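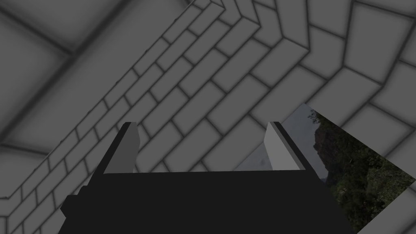 Kubiak objected during review that a finger pair which closes evenly in the model may still close unevenly on the cell, and asked that the gap be checked on the hardware before each block of trials. The procedure at Berkthorpe was changed in February to meet this request.

Figure 1. Simulated gripper with the fingers apart and no part held, as used for the open-position check.

4.2 Gripper upkeep

The Beltance cell runs one two-finger gripper. Its fingers are removed and cleaned after every 3,000 closing cycles, and the open position is then set again from the model. The operator opens the gripper fully, measures the gap at the fingertips, and enters the value in the cell log. If the left and right fingers do not stop at equal distances from the center line, the mounting screws are loosened and the pair is reseated. A full service takes almost 71 minutes, of which the reseating is the longest step.

Over the period covered by this paper the fingers were reseated six times. Kubiak's further suggestion, that the check be repeated after the cell has warmed up, was adopted for the second block only. Results for the two blocks are therefore reported separately in Section 5.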